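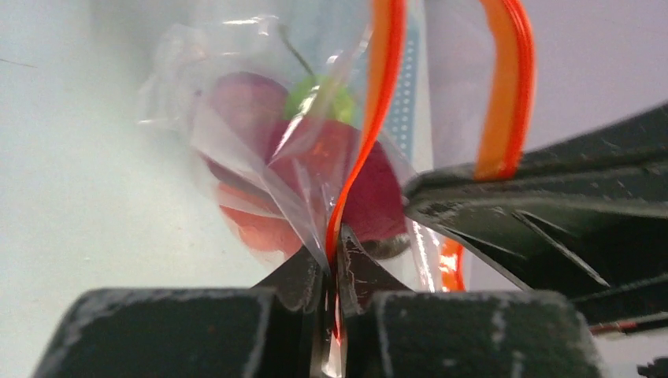 Zip bag with an orange-red strip

Roleo fan weekend is back in June, and I've already booked my train! For anyone new to the newsletter, Roleo is our yearly get-together for people who love dressing up as characters from their favourite space films and comics, and this time we've got the whole of the old market hall to play in.

Efraín Cuadros is running the costume parade again (he wants 100 of us in it, so please dig out those capes), and Nilton Urrego has promised a proper props workshop on the Saturday morning slot – bring your own glue. I'm hoping to finish my Vurkine pilot helmet by then, though the visor keeps steaming up and I can't see my feet.

There are 40 trader tables and most have gone. If you'd like one, write to Efraín before the end of next month. Swaps are welcome too, and I'm still hunting for the second Stustico annual, any condition, missing cover fine. I'll be by the tea urn both days, so do come and say hello.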